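April – bench notes, stapler refill for the Griltiven mailing

Started 16:25. Packets for Chou are 36 sheets each, Imness ones only 4. Desk stapler from Lisach jams on the thick ones, third leg folds under and the strip rides up. Cleared it twice with the small pliers. Tried pushing slower, no better. Moved the Chou packets to the heavy stapler, desk one stays on Imness.

29 packets done before I had to stop and refill. Spring is weak too, follower doesnt come all the way forward on a short strip. Bent the tab out a hair – feeds ok for now.
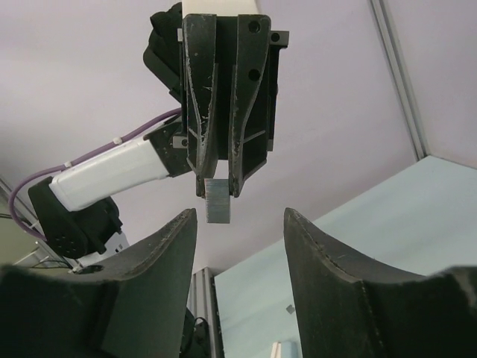
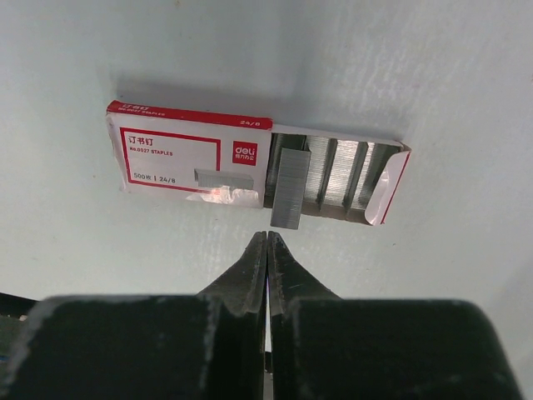 Refilling the desk one: full strip only, don't top up with broken bits, thats what started the jams. Legs down, slide it to the front, close, one test shot on scrap before going near a packet. Size is 24/6, printed on the red band of the sleeve, 500 to a box. Please check it before you load, someone had 26/6 in there last month and it sort of fits, then doesnt. Push the tray back in the sleeve when you're finished, loose strips in the drawer get snapped in half.

Heavy stapler takes its own size, keep those on the upper shelf and dont mix.

To do:
- order new spring from Lisach, ask about the folower too
- redo the top Imness packet, staple went in crooked
- lables for Chou, still not printed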